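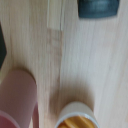
1/ Moving a sourdough starter to a new flat

We moved to Ornorport in October and the starter came with us in a jam jar. Notes for anyone doing the same.

2/ I took 50 g and left the rest behind. It went in with 100 g of flour and just enough water to make a stiff dough. A stiff starter is slower, so it copes better with a long drive.

3/ The lid stayed loose. We were on the road for 11 hours, with a long stop at Skostireo, and it had almost reached the top of the jar by the time we unpacked.

4/ The water here is much harder. The first two feeds smelt sharp and hardly rose. I changed nothing and kept feeding it morning and night. 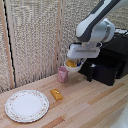 5/ A reply from Farías says hard water is fine and the cold kitchen is the likelier cause. Could be. I've moved the jar to the shelf over the boiler. 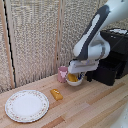
Pink cup and white bowl, kitchen worktop.

6/ By Sunday it was doubling again. First loaf used the Stomum wholemeal and weighed 541 g out of the oven. Bit flat, good crust.

7/ Next time I'd dry some on baking paper as a spare before packing. Will post the rye one when I've made it.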